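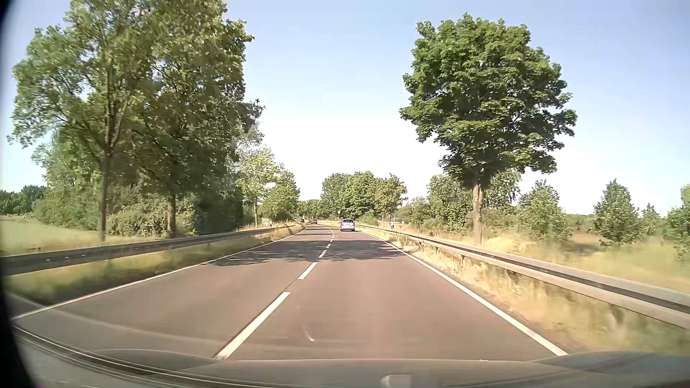
Summer upkeep on the Tenlow to Mereck road

July
By Rekha Gautam, Highways Section

The Highways Section has completed its yearly inspection of the Tenlow to Mereck road and has agreed the work to be carried out before the autumn. Residents, farmers and firms who use the road are asked to read the notes below, as some of the work will affect access to fields and side lanes.

The road remains a two-lane route for its full length. It carries 2000 vehicles on a normal working day, with more at harvest and during the school holidays. There are no plans to widen it. The Section's aim for the coming year is to keep the present surface sound and the edges clear, and to make sure that the markings can be read at night and in rain.

Surface

The running surface was found to be in fair order. Joints and seams will be sealed where water could get in, starting at the Tenlow end. A seam that is left open over the winter tends to break up along its edges, and the repair in spring is a much larger one. Sealing will be done one lane at a time under stop and go boards. Drivers should expect short waits between 9.30 in the morning and 3 in the afternoon, when the boards are out.

Loose grit may be present for a day or two after sealing. Motorcyclists and cyclists are advised to take particular care during this period. A lower speed limit will be signed on the lengths concerned and will be taken down once the surface has been swept.

White lines

The centre and edge lines will be renewed on the bends first. The edge lines matter most on this road, as there are few street lamps outside the two villages and drivers depend on the lines after dark. The contractor, Trureo, will work from a slow-moving lorry with a second vehicle behind it. Please do not overtake the second vehicle unless you are waved past by the crew, and please do not drive over fresh line. Paint on tyres and bodywork is difficult to remove and claims for it will not be met where cones were in place.

The pattern of broken line along the centre will stay as it is. Several residents wrote to ask for a solid centre line on the bends near Chiang Farm. This was looked at with care. The view ahead was measured in both directions and was found to meet the standard for a broken line, provided that the verges are kept down. The matter will be looked at again next year.

Guardrail

A length of 590 metres of guardrail is due for checking. Bolts will be tightened, and any post that has moved in the ground will be reset or replaced. Rail that is only marked or scraped will be left in place. It is sound, and the money is better spent on posts.

Anyone who strikes the rail, even lightly, is asked to report it. A blow that leaves little mark on the beam can loosen the post behind it, and the damage may not be found until the next inspection. Reports can be made by telephone to the office or in person at the Mereck depot.

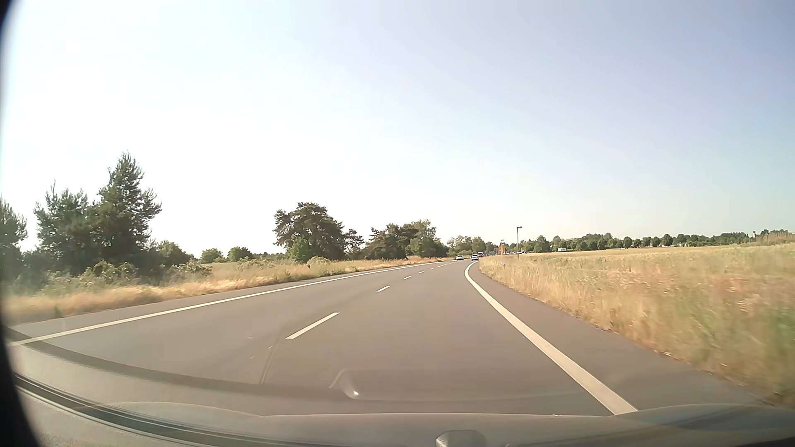

Verges and shoulders

The grass at the roadside dries out early on this route and by midsummer is mostly straw. It is cut twice a year, the first cut being a single swathe beside the road and the second a full cut back to the boundary. The second cut will take place once the ground-nesting birds have finished. Cut grass will be removed from the bends and left to lie elsewhere.

Dry grass also brings a risk of fire. The Section asks drivers not to throw cigarette ends from vehicles and not to park on long grass with a hot engine. Farmers moving machinery along the verge are asked to carry water or an extinguisher, as many already do.

The paved shoulders will be swept. Debris gathers at the outer edge, where the paving meets the grass, and over time it holds water and lets weeds take root. Ragged edges will be trimmed back, and hollows beside the paving will be filled with stone. The shoulders are narrow in places - in particular on the outside of the bends - and are meant for stopping in an emergency only. They should not be used for loading, for the sale of produce or for long waits.

Trees

Ashok Mathur, the Section's tree officer, has walked the wooded parts of the route. His report asks for light pruning only. Branches will be lifted where they hang over the carriageway, and dead wood will be taken out. No healthy tree is to be felled.

Mr Mathur has also asked that drivers be reminded of the effect of shade. On a bright day the change from open road to the shadow of the trees is sharp, and a cyclist or walker in the shade can be hard to see. "I would ask people to ease off before the trees, and to keep their windscreens clean inside as well as out," he said. Drivers heading into low sun should allow a longer gap than usual.

Gap between vehicles

Most of the complaints received this year concerned vehicles following too closely on the approach to the bends. Queues form readily there behind slower traffic, and there are few good places to overtake. The advice is to leave a gap of at least 2 seconds in dry weather and double that in the wet. Drivers of slow vehicles are asked to pull in where it is safe to do so when a queue has built up behind them.

Access to land

Owners of land next to the road will receive a letter before work starts on their length. Gates will be kept clear wherever possible. Where a gate has to be blocked for part of a day, the foreman will call beforehand to agree a time. Those who need to move stock should telephone the office as early as they can - the crew can usually change the order of work if it has fair warning.

A leaflet with a plan of the works is being printed. A total of 1000 copies will be left at the post office in Tenlow, the library in Mereck and the depot. Comments on the programme should be sent in writing to Rekha Gautam at the Highways Section, and all letters will be answered.

Recent items
Ditch clearing at Chiang Farm: dates for landowners
Mereck depot: new opening hours
Reporting a pothole or a damaged sign
Hedge cutting and the nesting season
Tenlow footbridge to be repainted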